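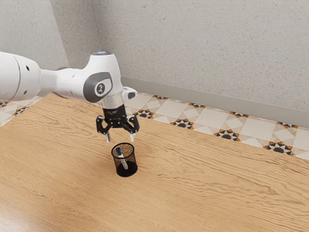 Can a homeowners association stop you from putting in a heat pump? Ours did for five months, and it had the rules to do it.

Cillian Phelan here, Lamont Court, 112 townhouses. The bylaws say nothing mechanical on an outside wall without written consent. I missed that line when I bought.

3 replies · 41 shares

The installer, Cesico, had already taken a $1000 deposit. They held the unit for me – I was lucky there.

The first letter said the unit would be seen from the street. I sent a drawing with it moved behind the fence. The second letter asked about noise.

12 replies · 80 shares

I asked for a vote at the August meeting. It passed with two conditions: a screen painted to match the wall, and a rubber base under the unit. The screen cost me $979.

If you share a wall or a roof with anyone, read the bylaws before you pay a deposit. Ask for consent in writing – a nod from the manager doesn't count.

7 replies · 26 shares

1 min read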